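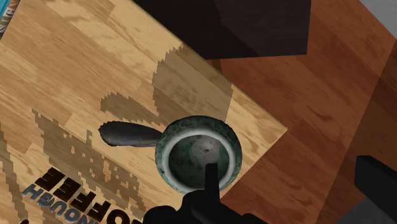
Slide 1. Good evening, and thank you to the Goltura Shared Workshop for the use of the main room. The subject tonight is the Wekia arm, which members of the automation group have been building on the second bench since November, and in particular the simulation in which its grasping routines are tested before they are permitted on the hardware. The task under study is the handling of a small pot with one straight handle. In the view on screen one finger lies over the inside of the pot and the other is well clear of it, on the far side of a wide gap, and I would ask the audience to keep that arrangement in mind, as the second half of the talk returns to it. The shadows should also be noted. Their edges are stepped, and this matters to anyone who intends to train on rendered pictures.

Slide 2. Background. The group was formed under the workshop's standing rules for shared projects. The mechanical work was led by Gaetano Negri and the software by Noemi Van Dusen. I am responsible for the bench records and for the safety sheet. The build cost 1398 euros in total, inclusive of the power supply and exclusive of the two motors returned to the supplier. (Pause here. The question of the motors is usually raised; refer it to Gaetano.)

Slide 3. Why a simulation was required. The bench is shared with the bookbinding section and is available to us for two evenings in the week. Under the safety sheet, any movement not previously run must be made at reduced speed with a second member at the stop button. These two conditions left very little time for trial. Noemi therefore prepared a simulated room, to which the group gave the name Tultent, and all new movements are now run there first.

Slide 4. Contents of the simulated room. The table is a light wooden one in staggered strips, over a darker, reddish floor. Household objects were preferred to plain test blocks. The word COFFEE stands on the table in raised letters, with ENOUGH in smaller letters beside it. Lettering of this sort casts a broken shadow and gives the vision software something difficult to separate from the object of interest. The pot is mottled in dark green, teal and grey and has a thick pale rim. The rim is found by the software far more readily than the handle, a point covered under results.

Slide 5. Method. Each series consists of 20 attempts. Between attempts the pot is turned to a new angle and the arm is returned to its rest position. The lighting is altered between series only. In all, 370 attempts have been logged in simulation. Logs are kept on the workshop server in the folder marked Grasso, and members may read them there. Editing rights are held by Noemi and myself.

Slide 6. Two ways of taking hold. The first is the rim grasp, in which one finger is placed inside the opening and the other outside the wall. The second is the handle grasp, in which both fingers close on the handle from either side. The rim grasp requires the fingers to start wide apart and to descend without touching the rim. The handle grasp requires less opening but a better estimate of direction.

Slide 7. Results to date. The rim grasp is the more dependable of the two in simulation. The handle grasp failed most often where the handle's own shadow lay close to it, the software having taken the shadow for part of the handle. Ottavio Villa has proposed softening the shadows in the renderer. The group has agreed to try this, on condition that the present settings are kept for comparison.

Slide 8. Transfer to the bench. 5 series are planned on the real arm, beginning with the rim grasp. Nazareno Russo has made new finger pads from a softer rubber, the first pair having marked the enamel of the pot we used. No results from the bench will be given tonight.

Slide 9. Requests to members. The group would be glad to receive unwanted pots and pans with a single handle, of any finish, without lids. Please leave them on the shelf by the kiln with your name attached. Anyone wishing to act as second member at the stop button should speak to Rosaire Petrenko, who holds the induction list.

Slide 10. Questions. (Repeat each question for those at the back. The room must be cleared by half past nine.)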